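Unicycle talk > Wheels and tires > Heavier tire on the 29er, worth it?

wobblewagon
2023-10-17

So I finally wore my old slick down to the threads and put on a Cavero, the fat one with the rounded profile. The box says 1148 grams. I put it on the kitchen scale and got 1180, and I swear I can feel every one of those extra grams in my knees, though I know that's silly.

My regular loop is 8 miles, out past the feed store, along the canal and back up the hill by the water tower. With the old tire I'd do the whole thing with one dismount at the light. Since the swap I've fallen off on that hill four rides in a row, always in the same spot where the pavement tilts toward the ditch. It's like the wheel wants to go left and I'm just a passenger. On the flat it's lovely though! Super smooth, rolls over cracks I used to hop around, and once it's up to speed it just goes. It's only starting and climbing that feel awful.

Is it the weight, or is it me? I'm on 125 cranks and I've been riding since August of last year, so not a total beginner but no hill goat either. I'd hate to send it back because I already threw out the box.
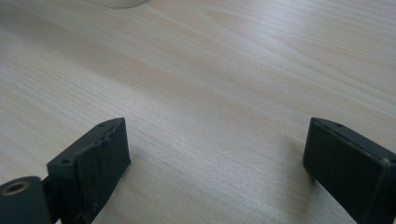
canalrat
It's you, sorry! Well, you and the pressure. The weight difference takes a week to get used to and then you forget it. The pulling to one side on a tilted road is the classic thing with a wide round tire that's too soft. What are you running? If it's what the sidewall says as a minimum, go up a good bit and try that same hill before you change anything else.

one_wheel_out_west
I'm going to disagree with canalrat. A wide tire on a road with a crown is going to steer you no matter how hard you pump it. I had a Palen in about that width, tried it soft, tried it hard, tried it in between, and all I did was trade one kind of annoying for another. Went back to a narrower one and the problem was gone the same afternoon. Some tires are just like that and life is short.

canalrat
The Palen has those square shoulders, of course it steers. The Cavero is round. You can't really compare them.

one_wheel_out_west
I've ridden both. Borrowed a friend's Cavero for a weekend. Round or not, it wanted to go in the ditch.

wobblewagon
OK, don't fight you two, haha. I checked the pressure and I'm embarrassed. My pump gauge has been stuck for who knows how long, so I was going by the thumb test. I got another gauge at the hardware store and it was way lower than I'd thought. Pumped it up and went out after supper.

Better! Still pulls a little on the bad stretch but I can twist my hips and hold it now. Made it up the hill on the second try. First try I was so busy thinking about the tire that I rode straight into the grass.

spokesmaybe
Has anybody asked about the cranks yet? 125s on a heavy 29er with a hill in the loop sounds like hard work to me. I put 150s on mine for the winter when I switch to the knobby tire, and then in spring I go back down. You lose some speed on the flat, and it feels like pedaling in a bucket for the first couple of days, but starting from a stop is so much easier.

Also check which way the seat is pointing. I know, I know, everybody says that. Mine was twisted by a hair for an entire season and I blamed two tires and the city road department before I loosened the clamp and lined it up properly.

beaudoin_fan
Second on the seat. And if it's the Beaudoin clamp, the one with a single bolt, it slips when you mount by yanking on the handle. Put a pencil mark on the post and look at it after a ride. I've had mine move on me on nearly every long ride until I cleaned off the grease some genius (me) had put on there.

wobblewagon
It is the Beaudoin clamp!! Pencil mark is on. I'll report back.

About the cranks, I do have a pair of Zadix 150s in the closet that came off my first uni. I put them away because I wanted to get faster, and I did, and now I'm kind of attached to being faster. It feels like going backwards to put them on again. But my left knee has opinions about the hill, so maybe I'll swap them on a rainy day and see.

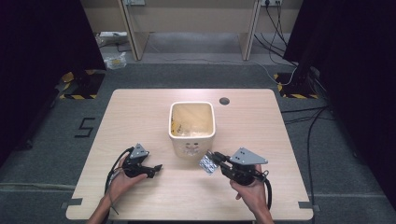

The other thing I've been meaning to ask is about the tube. I kept the old one, which was made for the skinny tire, and it went in without a fight, so I figured it was fine. Is it stretched too thin in there? It hasn't gone down at all that I can tell, but then I couldn't tell before either.

canalrat
It'll hold until it doesn't. A stretched tube is fine for pottering around but I wouldn't bomb down the water tower hill on it. Get the right size, they're cheap.

one_wheel_out_west
Finally something we agree on. Change the tube.

And try the 150s. I rode 121 days last year on long cranks and did not get one bit slower overall, I just stopped walking up things.

spokesmaybe
Ha, depends what you call slow. I'm definitely slower on mine.

wobblewagon
Pencil mark moved. Not by much, but it moved, and to the left! Cleaned the post with rubbing alcohol, lined the seat up with the tire and cranked the bolt down. New tube goes in tomorrow, and the long cranks too if I can find the puller.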